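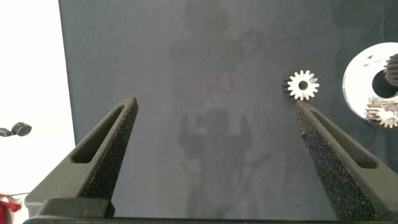
Wrist view, fingers open, small gear just above the right fingertip.

Posted December 25, 2024 by the Zergate maintainer
Filed under: Perception / Grasping / User list

Hi all,

Good news on the small parts front! I've been at the gear set again with the new segmentation branch and I'm really pleased with how it's coming along. More below, but first the question from the Gillus folks:

> We're running Zergate on our bench at Kenemside and the planner keeps
> giving us grasp centres that are off toward the shadow side of the part.
> Large plates are fine. Small spur gears are hopeless. Is it our
> calibration, or is the mask picking up the arm's own shadow? We've
> tried 5 exposure settings and it moves the error but doesn't fix it.

I'd bet on the mask. The picture at the top has the same sort of trouble in it: a big soft shadow down the middle of the grey surface, and a little shiny gear with teeth that go nearly white on one side and dark on the other. The old threshold kept the bright teeth, threw out the dark ones, and the centre slid over by a couple of millimetres. On a plate you'd never notice. On a gear that size it's the whole grasp.

The new branch fits a circle to the tooth tips and checks it against the bore, so half the teeth can wash out and you still get a decent centre. I ran it over 2363 saved wrist views and the fit held up on nearly all of them (I was grinning at my desk). The leftovers are mostly gears that run out of view at the side, and for those it now returns "no grasp" and asks for another look.

To try it, switch to the rugemalira branch, set shadow_mask to soft, and leave max_iter at 1000. Going lower saves roughly 3 milliseconds and isn't worth it. Please keep your old calibration file for now, so we're only changing one thing.

Still to sort out: the fingertip mask. When a tip sits right under the part, its speckly grip surface can get read as extra teeth. I've got an idea using the joint angles to paint the fingers out before the fit. If anybody has logs with a tip that close, send them along, I'd love to have them!

Cheers

Last updated: December, list archive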